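Ketorden 番茄酱标签文字数据集 说明文件

版本：4
整理：Anju Rawat
更新日期：2024年10月31日

先说清楚，这份数据只有文字，收的是番茄酱及同类调味酱包装上的配料表、营养成分表和宣传语，由人工抄录。如果你想拿它证明某种酱“更健康”，建议先读完“已知问题”一节。
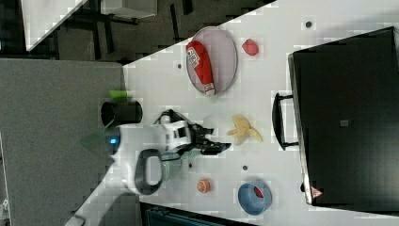
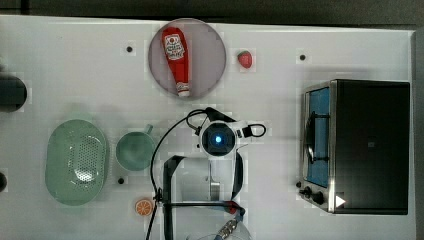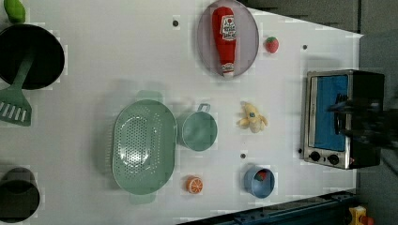

一、为什么做

网上流传的调味酱含糖量对比表，多数不写出处，也不写每份按多少克算。我们在 Emlow 论坛上追过其中几张，追到最后都是互相转载。与其继续争论，不如把标签原文一条条抄下来，让别人能核对。至于抄下来的东西有多可信，那是另一个问题：标签是厂家自己写的，本数据集没有做过任何化验。

二、内容

共84条记录，其中31条有完整的营养成分表，18条只有配料表，其余只有正面的宣传语。文件为 labels.csv，UTF-8 编码，逗号分隔。

字段：
id　记录编号
name　产品名，照抄
ingredients　配料原文，保留原有顺序和标点
sugar_100　每100克含糖量，标签未写则留空
serving　厂家标示的每份重量
claims　宣传语原文
note　抄录人备注

空值就是空值，请不要当成零。上一版有人这样算过，得出“三分之一的番茄酱不含糖”，还被转发了不少次。

三、抄录方法

每条由两人分别抄录，不一致的再看一遍原标签。Kaushik 脚本只负责比对两份抄录，不做纠错。我们试过用 Fesov 识别文字，小数点丢得太多，放弃了。

四、已知问题

样本不是随机抽的，谁手边有什么就抄什么，因此任何平均值都没有代表性。

“糖”与“碳水化合物”在不同标签上口径不同，有的只写后者。sugar_100 不做换算，也请不要自行用碳水代替。

“天然”“少添加”一类词全部归入 claims，未作判断。我个人不认为这些词能说明什么，但数据里不反映这个看法。

配方会改。六月以后没有复查过旧记录，引用时请注明版本。

五、使用

可自由使用和修改，注明来源即可。发现抄错请附上标签原文，只写“数据不对”的反馈无法处理。厂家来信要求删去某条记录的，除非指出抄录错误，一律保留。

六、待办

补全缺少 serving 的记录
把 note 里的缩写统一
决定甜辣酱到底算不算，目前算，理由不太充分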